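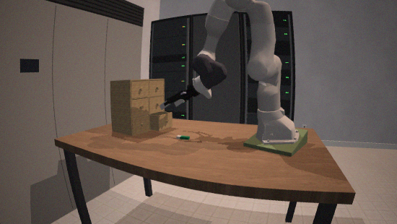

Print this article | E-mail this article

Stijn Verbeke buys equipment for Vomow, a job he describes as "saying no in two languages." His December budget has room for one arm. He wants two.

"Jansen sent me a quote with 49 line items," he says. "The arm was on line 10. I was getting worried."

So he is planning in simulation first — drawers, a table, no freight charges. 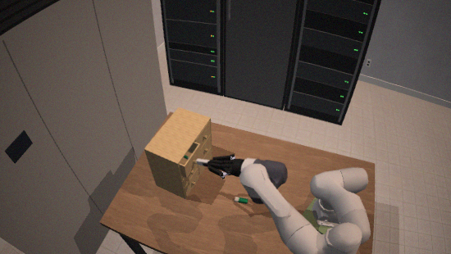
The simulated arm at an open upper drawer.

"Rendered tables are cheap," Verbeke says. "I'd order nine."

We use cookies. Accept | Settings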